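New slipcovers at the Sundcombe store

Washable slipcovers for the Rolmont armchair are back in stock from June. They come in linen blend or heavy cotton, and both can go in the machine at 30 degrees. Line dry them and put them back on while slightly damp so the corners pull straight.

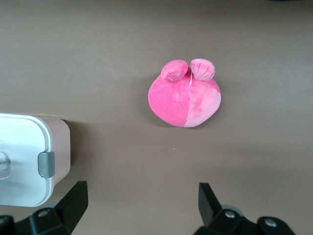
Two-tone pink plush on a brown-gray tabletop.

The cotton cover fits seats up to 71 cm wide. For anything wider, bring your measurements to the Puteck Road counter and we will order from El Khatib, the workshop that sews our curtains. Allow 30 days for those. Fabric swatches are free at the counter, up to four per household. To reserve a cover, call extension 553 before noon and have your chair's model number ready.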